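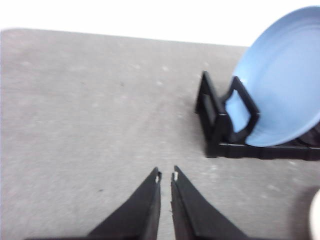
Ticket: Break room counter / dish area
Status: Closed
Priority: low, then medium, then low again
Opened: July 21, 2022
Site: Szabo building, 2nd floor kitchenette

Issue as reported
Gray table next to the sink has gone gritty again. Also a streak on it that won't come off with the normal wipe. Black plastic dish rack keeps creeping toward the edge whenever anybody loads plates. Please look at both, thx.

Entry 1
Went up after lunch. Grit is real, you feel it with a flat hand but you can't see much. Surface is speckled gray anyway so crumbs and dried splashes just disappear into it. Found a few dark specks that did not move with a fingernail. Leaving those, think they're in the top itself.

Streak is paler than the rest of the table and runs on the diagonal toward the rack. Wet cloth, no change. Dried it, no change. Looks more like wear than dirt to me but not calling it yet.

Entry 2
Tried the Puvo cream cleaner, small patch at the back corner first. No color on the cloth, no dull spot, ok to go. Did the whole streak with a soft sponge. Came up a bit. Rinsed twice.

Do NOT use the green scrubber on this table. Someone has left one in the drawer, I binned it.

Entry 3
Checked again next morning. Half the streak is back as soon as it's fully dry. So two things going on:
– a film of hard water or soap on top, comes off
– light scuffing underneath, stays

Film is from rack drips. There's no tray under it, water runs off the feet and dries wherever. Scuffing I'd put down to the rack being dragged toward the sink and back. Same direction as the streak, same width as one foot more or less.

Entry 4
Rack. Turned it over. Four feet, should have rubber caps, two missing and one split. That's your creeping right there. On bare plastic it slides with one hand. Also explains the scuffs.

Checked the Grarix parts page for caps. Smallest pack is 20, fine, we'll use them on the other racks. Ordered. Tray: measured the rack at 43 cm by 34 cm on the feet, so the tray has to be bigger than that inside the lip. First one I looked at was the same size on the OUTSIDE, would not have fit. Watch for that if reordering.

Entry 5
Comment from front office: can't we just get a new rack. Answer: no, rack is fine. Wires no, it's all plastic, nothing to rust, no cracks in the slots. Needs feet and a wash. Ran it through hot water and vinegar, let it sit 20 minutes, toothbrush in the corners. Pink slime in the cutlery part, gone now.

Second comment: can the table be replaced. Asked Visance as they fitted the kitchen. Waiting.

Entry 6
Caps arrived. Push-on, no glue. Dry the feet completly first or they pop off, lost one behind the fridge that way. Loaded the rack with every plate we own and shoved it. Stays put.

Tray in as well, slopes to the sink side. Make sure the lip hangs over the sink or it just fills up and you've got a pond.

Entry 7
Visance got back. They don't want to swap the top for surface wear, can't blame them. Their advice was cleaner, soft cloth, dry after. Same as we're doing.

Streak now: faint, you see it if the light is behind the table and not really otherwise. Calling that good enough.

For whoever has kitchen duty
Lift the rack, don't drag it.
Wipe under it when you empty it, then dry.
Empty the tray if there's water standing in it.
Cream cleaner once a week at most, soft sponge only.
Spare caps are in the drawer with the batteries.

Entry 8
Reopened by front office, "table feels sticky." Was cleaner residue, somebody used the cream and didn't rinse. Rinsed 2x with plain water, dried. Not sticky.

Taped the list above inside the cupboard door. Recheck feet and tray in November.

Closed.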